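The Stain

The ad had said "fully refurbished bathroom," and I had learned by then to read "fully" as a word that landlords put in when the rest of the sentence was weak.

I was in Prillen to look at the apartment for my sister, who was moving back in November and trusted me to find the lies. Eighty square meters, second floor, two windows on the street. The agency was called Fiketis and had sent a young man with a tablet and very clean shoes. He kept telling me what rooms were. This was the kitchen. This was the hall. He opened a closet and told me it was storage.

"And the bathroom," he said, and then he stayed in the hall.

I noticed that. A man selling a refurbished bathroom goes in first and turns on the light with a flourish. This one had found a message he needed to read.

So I went in by myself. Dark gray walls, white cabinet, a mirror somebody had wiped in circles. I looked at the things I always look at. I pushed on the tiles behind the toilet with my thumb. I opened both cabinet doors and smelled the pipes. I ran a fingernail along the sealant and it was new, I'll give them that, though new sealant has never told me anything except that the old sealant was bad. Then I looked in the basin.

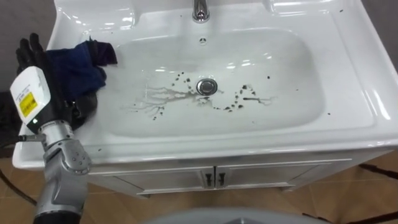

Coffee, the agency's position was. The previous tenant had surely poured out a cup on the way to the door, it was the kind of thing people did when they moved, and it would come off with a sponge in two minutes.

"Then you won't mind if I try the sponge," I said.

He did not have a sponge. He had, he said, every confidence in the ceramic.

I bent down closer. I have poured a lot of coffee down a lot of sinks, and coffee goes where you send it. It makes a ring and a dribble and it's gone. On the left of the plug this stuff had crept outward in thin gray-brown branches, like a river seen from an airplane, and on the right it was all dark drops and smears. There were specks up on the flat part, too, and I couldn't see how a cup tipped over a drain would reach up there. Unless the tenant had thrown it, in which case I wanted to hear about the tenant.

"Hair dye," I said.

"It could be hair dye," he said, very quickly, as if I had offered him a better price.

"Or rust. Or something that came back up."

He said that nothing came back up in this building. He said the whole line had been replaced by Standden, and he said Standden the way you would say the name of a good surgeon. I asked for the paperwork. He scrolled for a while. The paperwork, it seemed, was with the owner, and the owner was a company called Kirui, and Kirui answered its mail at the end of the month.

I turned the faucet on. I did it slowly, watching his face in the mirror and not the water. He was looking at the basin with real interest. It struck me that he didn't know either. He had walked in that morning, seen it, walked out again, and spent the rest of the time before I came making up his mind about coffee.

The pale branches on the left went soft and slid away almost at once. The darker drops stayed. I rubbed one with my thumb and it came up brown on my skin, and I smelled it, and I am sorry to report that it smelled a little like coffee. It also smelled a little like a wet penny. I held my thumb out to him and he leaned back.

"Ninety percent coffee," he said.

"What's the other ten?"

He thought about it longer than he had thought about anything yet. Out on the street a truck was backing up, and we both listened to it as though it might be bringing the answer.

I filled the basin to the overflow, pulled the plug and listened. It drained fast, with a good hard swallow at the end. I filled it again and put my hand flat on the pipe underneath. Nothing dripped. I did it a third time out of pure spite.

Then I called my sister from the landing and told her the kitchen was fine, the windows were fine, and the bathroom was white.

"What's wrong with it?" she said.

"I don't know yet."

"So nothing's wrong with it."

I told her those were two separate statements and she should not sign anything that treated them as one. She asked about the rent. I said 304 a week, and there was a silence in which I could hear her deciding to like coffee.

When I went back in for my coat, he was at the basin with his sleeve pulled down over his hand, scrubbing.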